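I've been grinning at my desk since breakfast, because the new results from the Stado probe are out and there is almost certainly salty water under the ice of that little moon! Not a thin film of it either. The radar team puts the layer at 400 metres deep in places, and it seems to stretch a long way under the southern plains.
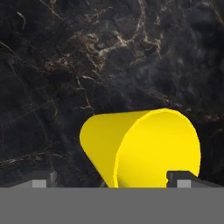 A reader going by Khattak wrote in to say that radar has fooled us before, and that wet clay could give the same bright echo. Fair point, and the paper does spend 2 whole pages on clay. But clay doesn't explain the magnetic readings, and those are what won me over – the signal rises and falls with each orbit, just as it should if something salty is sloshing about down there. 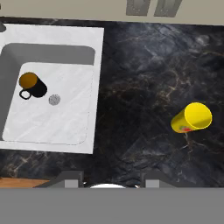 Stillitz Sky Notes, no. 3234, p. 600

The printed write-up is in there if you can get hold of a copy, with much better maps than the ones online. Next up is Gonex, the lander, which will carry a heated drill and a tiny chemistry kit. It won't reach the water, sadly, but it could taste the frost around the vents. Launch is pencilled in for May and I'll be up all night for it, flask and all.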